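Trying Out the Felus Hand: Notes from a Semester with a Rented Arm Kit
Project report, Introduction to Automation
Savita Kaushik

Why I picked this

For the product evaluation option I wanted something I could put my hands on, and when I saw that Prolance rents out its arm and hand package by the month I wrote to them the same evening. The rental covers the arm, a five-fingered hand called the Felus, a controller box, and a license for Trornora, the software you use to teach it moves. The full rental would have been 2,000 dollars for the term. Our department split it with the design department, so I had the kit for March and they got it after me.

My question was simple. Could one student with a bit of Python and no robotics background get this thing to pick up ordinary household objects, and how much of the work would the kit do for me?

Setting up

The quick start guide is 40 pages long and I read all of it, which I recommend, because the part about the wrist wiring is on page 39 and you want it much earlier than that. The arm bolts down with four screws. The hand goes on with a ring clamp and then you connect the finger wires, which are color coded. My first try had two fingers swapped, so when I asked for a pinch the hand made a sort of rude gesture at my lab partner. Easy to fix once we stopped laughing.

Trornora was the nice surprise. You move the arm by hand to where you want it, press save, and it remembers the pose. String a few poses together and you have a motion. There is a scripting mode too, and I moved over to it in the second week when I wanted the hand to close a little at a time and stop when the motors started to push back.

The pick tests

I stayed away from foam blocks, since every demo video uses foam blocks. I used things from home, with a cloth on the table because hard plastic fingertips on a bare tabletop make a terrible noise. The basket test was my favorite by far. The hand has to come in from above, get past the rim without catching the liner, and close on a round thing it can't see. I spent more time on this one than on all the others put together (and I would do it again!).

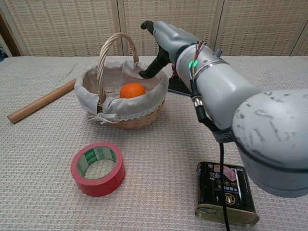 Figure 1. The hand over the orange in the lined basket, palm down, thumb pointing into the basket.

I tried three approaches for the orange. Coming straight down with the fingers open wide worked badly, as the thumb kept landing on the lace. Coming in at an angle with the thumb leading was much better. The third was the angled approach with a slow close, and that gave me 7 clean lifts in a row on my last afternoon, my best run of the project. I may have cheered.

Tape was harder than I expected. A roll lying flat gives the fingers very little to hold, and the best I managed was hooking one finger through the middle and dragging. Cans were fine standing up and hopeless lying down.

What I liked

The hand is gentle. I never bruised any fruit, even when my script was wrong. Teaching poses by hand feels natural after ten minutes, and my roommate, who is a history major, made it wave without any help from me. Support was good as well. I wrote to Prolance twice and got a real answer both times, once with a corrected config file attached.

What could be better

Cable routing needs work. The kit comes with clips but too few of them, and I had to plan my motions around the slack. Trornora also loses its connection if the laptop goes to sleep, and it doesn't tell you. You press play and nothing happens. The manual lists a fingertip pad set under the name Fülöp as an optional extra. I would have loved to try it on the tape, but it was out of stock the whole month.

Would I use it again

Yes, and I already asked the design department if I can sit in on their sessions. For a class I would plan one week just for setup and poses before anybody opens the scripting mode. My scripts and the pose files for the basket test are in the course folder under my name, and the orange one needs the table height changed in line 12 before you run it.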